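Section 4: Setting up the Meria kitchen scale

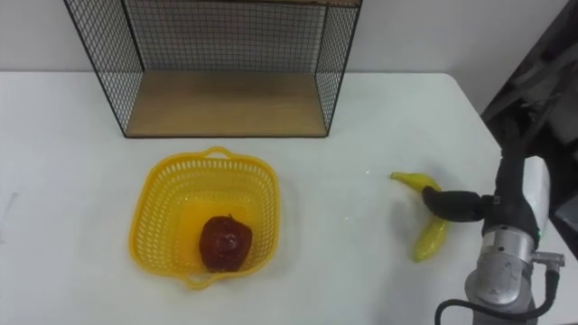

Where should the scale stand before it is switched on?
On a level, rigid surface that does not flex when pressed, away from draughts and from any appliance that vibrates.

4.1 Choosing the position

The Meria measures through four load cells, one under each foot. If one foot carries less weight than the others, the reading drifts and the display may not settle. Folding tables, chopping boards and tablecloths are unsuitable. Stone and solid worktops give the best results.

1. Clear the area and wipe it with a dry cloth.
2. Place the scale with the display towards you.
3. Press each corner of the platform in turn. If the scale rocks, turn the adjustable foot at the rear left until the movement stops.
4. Check that nothing touches the platform from the side, including the mains lead of another appliance.

Note: A scale moved from a cold room should be left for 30 minutes before use. Readings taken earlier are not reliable to the last digit.

4.2 Fitting the batteries

1. Turn the scale over and rest it on a folded towel. Do not rest it on the display.
2. Slide the cover in the direction of the arrow.
3. Fit two AAA cells, matching the marks in the compartment.
4. Close the cover until it clicks, then turn the scale upright.

Caution: Do not mix old and new cells. Remove both if the scale is to be stored for more than a month.

4.3 First switch-on

1. With the platform empty, press ON and release it.
2. All segments of the display light briefly, followed by a zero.
3. Hold UNIT until the required unit appears. The choice is kept when the scale is switched off.

If the display shows a line of dashes, something was on the platform at switch-on. Remove it, switch off and start again.

4.4 Calibration

The scale is adjusted at the factory. Calibration is needed only after a fall, after a change of household, or when a known weight gives a wrong reading. Use the 100 g check weight supplied — a coin or a packet of sugar is not accurate enough.

1. Switch on and wait for zero.
2. Hold TARE and UNIT together until CAL appears.
3. Place the check weight in the centre of the platform.
4. Wait for the word END, then remove the weight.
5. Switch off and on again. Repeat the check with the same weight.

Note: Handle the weight by its knob. Grease and dust add to its mass.

4.5 Weighing with a bowl

1. Put the empty bowl on the platform and press TARE.
2. Add the first ingredient and read the display.
3. Press TARE again before adding the next.

The scale takes loads of up to 2000 g, and the bowl counts towards this limit. Above it the display shows FULL. Remove the load at once — leaving it in place can bend the load cells permanently, and this damage is not covered by the guarantee.

Caution: Do not use the platform as a trivet. Let hot pans and dishes cool first.

4.6 Models with the Bokum tray

The Bokum tray clips over the platform and must be fitted before switch-on. If it is added later, press TARE. The tray may be washed by hand. The scale itself must not be put in water.

Text for this section: Ngozi Onyeka. Revised March 2021.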